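Girnel Supper Club opens its doors in Dekcombe this July

DEKCOMBE — After a long winter of planning, borrowing chairs and tasting far more soup than was sensible, the Girnel Supper Club is delighted to announce its first season of shared Tuesday suppers at the old Bakoro tea rooms.

The club is the idea of Evangelia Athanasiadis, who has cooked for neighbours from her own small kitchen for nine years and has finally, she admits, run out of room. Each supper will seat guests at long tables, with noodles, dumplings and pickled vegetables passed from hand to hand, and a pudding that changes with whatever the Nikolaidis fruit farm sends over that morning.

"I wanted people to sit down beside someone they had never met and be asking for the chilli oil within five minutes," said Evangelia. "My grandmother fed everybody who knocked, and I have never really known another way of going about it."
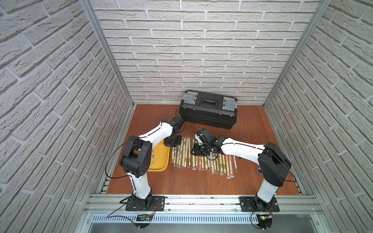
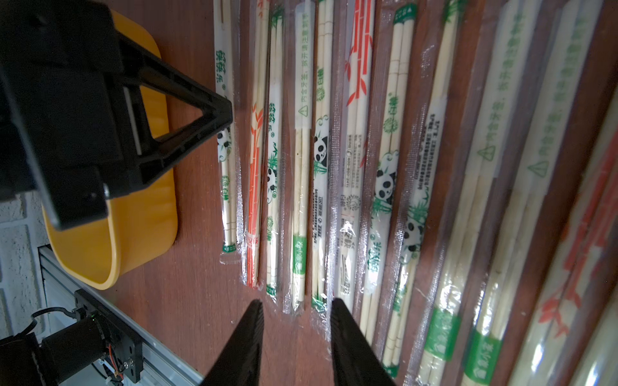
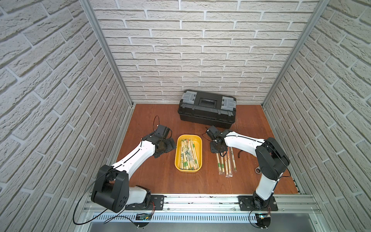 Do I need to be a member to come along?

Anyone is welcome, and there is nothing to join. A place at the table costs £6, paid on the night, and children under five eat free with a grown-up.

Doors open at 6pm, and supper is served once everyone has found a seat and a drink. Please mention allergies when booking so that the kitchen can plan ahead — Evangelia would much sooner have a long chat beforehand than see anyone go hungry. Bookings can be made in person at the tea rooms, and 400 printed menus are on their way to shops and letterboxes across Dekcombe.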